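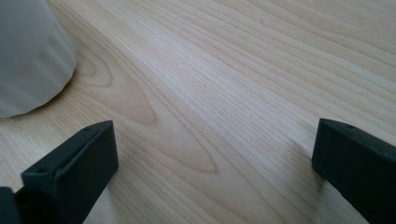
Turning the Bremgate Goods Yard into a Public Green: Student Project Report

Search this site Enter keywords Go

Submitted by Setareh Salehi
April 8, 2022

1. Purpose of the project

The former goods yard at Bremgate, on the eastern side of Varstead, has been closed to the public for many years. It lies between two housing areas, neither of which has a park within easy walking distance. The purpose of this project was to find out what residents would wish to see on the site if it were opened as a public green, and to prepare an outline layout which reflects those wishes.

The project did not examine the cost of buying the land. It also leaves aside the old weighbridge office, whose future is the subject of a separate study by another student group.

2. How views were gathered

Eight drop-in sessions were held in August at the community hall and outside the library. Residents were given a plain outline of the yard and invited to draw on it, write on it or speak to a member of the project group. A short paper survey was also delivered to homes on both sides of the yard, and 213 completed copies were returned.

The comments were then entered in Filip, the mapping program used by the department, so that each suggestion could be placed at the part of the yard to which it referred. Comments which applied to the whole site were kept in a separate list.

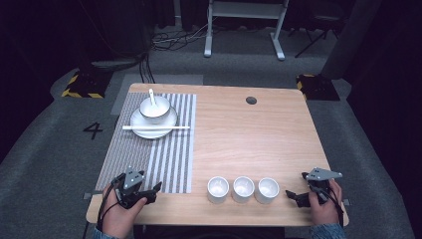 Some difficulty arose with suggestions that had been written in the margin of the outline with no mark on the plan itself. Where the meaning was clear these were placed by agreement between two members of the group. The remainder were treated as general comments.

3. Main findings

The request made most often was for a direct path across the yard. At present, residents of the northern streets must follow the boundary wall to reach the shops. A path of 200 metres would join the two existing gates and could be built without steep slopes.

Trees and places to sit came next. Many older residents asked for benches with backs and arms, placed in pairs and close to the path. Parents asked for a play area that could be seen from the benches but was set well away from the road. Opinion on dogs was divided, and the layout therefore includes a fenced area at the western end only.

Lighting produced the strongest disagreement. Residents whose bedrooms overlook the yard did not want lamps left on all night, while those who work late shifts said that they would not use an unlit path. The report recommends low lamps along the main path, dimmed after the last bus. 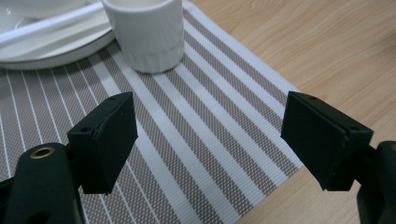
Would the green be closed at night?
The outline layout assumes that the gates would stay open at all hours, as the main path is intended to serve people walking to and from work.

4. Ground and drainage

The yard was levelled for railway sidings, but it is less flat than it appears from the street. A long spur of higher ground runs in from the western wall and narrows to a point near the middle of the site, and rainwater collects on either side of it. Readers who are not used to contour plans may find the tabletop in the photograph a helpful comparison: the nested ovals and pointed arches in the grain have much the same form as the contours of the spur, and the straighter, closely packed lines to the right resemble those of the even slope beyond it. The layout keeps the play area on this slope and uses the lower ground for a rain garden.

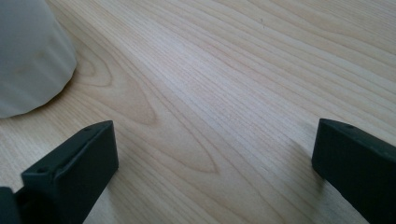 5. Path surface

Water also affects the choice of path surface. Loose gravel was ruled out after comments from wheelchair users and from parents with pushchairs. The group compared asphalt with Flastex, a bonded surface that lets water through, and recommends a trial strip of 80 metres beside the rain garden before any decision is made for the full length. Contours drawn at this scale cannot show every small hollow, just as the tiny dark speck in the wood near the upper right of the tabletop is easily missed among the grain lines, and a closer level survey should be carried out before the strip is laid.

6. Matters still open

The position of the southern gate has not been settled. The present gate opens on to a narrow pavement, and moving it would require the agreement of the highways department. The group has also not been able to establish who is responsible for the boundary wall. Both questions have been passed to the project supervisor together with the survey returns.

Sign up for our newsletter. By continuing to use this site you agree to our use of cookies. Accept

Contact us | Copyright Varstead Student Projects | Back to top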